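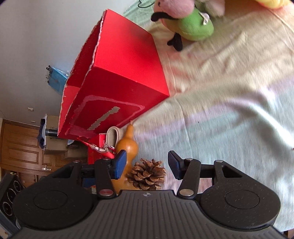
On Friday, November 10, 2023, Idun Söderlund wrote:
I'm posting the rest of my gourds before Christmas and I've decided to stop buying boxes. Any old carton will do if you fill it properly. Pillance say on their site that a used box keeps nearly all of its strength, and their new Tasulus wrap is meant to do the work of a double wall anyway. I've sent 15 parcels this way and had 2 complaints. Has anyone got a reason I shouldn't carry on? I'd sooner spend the money on varnish.

Hi Idun and all,

Two complaints out of 15 is not a small number to me. If a shop broke that many of my mugs I'd go elsewhere. And those are only the people who wrote to you. Plenty of buyers would glue the neck back on and say nothing.

I'm not against used cartons. I use them myself and so did my mum, who never bought a box in her life. What I don't believe is the "keeps nearly all of its strength" line. Measured how? On a flat dry box, squashed from the top, I'd guess. Parcels get dropped on a corner and left in a damp van. I wrote to Pillance in April to ask what the test was and got a colour brochure back with a discount code in it.

Same goes for the Tasulus wrap. It may well be good wrap. It's still wrap, and the person telling us it replaces a second wall is the person selling it by the roll.

Before you send any more, my own rules, for what they're worth:

1. Squeeze the corners between finger and thumb. If they feel soft, the box goes in the recycling, however nice the colour is.

2. Look where the old labels were. If the top layer came away with the sticker, I keep that box for the shed. A torn rim is the same story. Tape over it looks tidy and does very little.

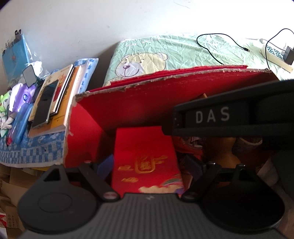
3. Leave 5 cm of padding on every side, and more at the neck end. Most of the breaks I've had were necks, packed hard up against a flap.

4. Close it and shake it. If you can hear or feel anything move, open it again. I know this is dull.

5. Drop it yourself from 60 cm onto the garage floor, with a gourd in it you don't much like. Do it on a corner. I'd trust that over any brochure.

On the money side, could you tell us what you refunded on those two? I suspect it would have paid for a fair few new cartons, but I haven't seen your postage bill, so I could be wrong. Marg's point last month about the Björklund mailers being too narrow still stands too, at least for anything with a decent belly on it.

Also, is anyone driving to the Vaso market? I have a bag of seed for the Ballarat people and I'd like to avoid the post altogether.

Cheers,
Col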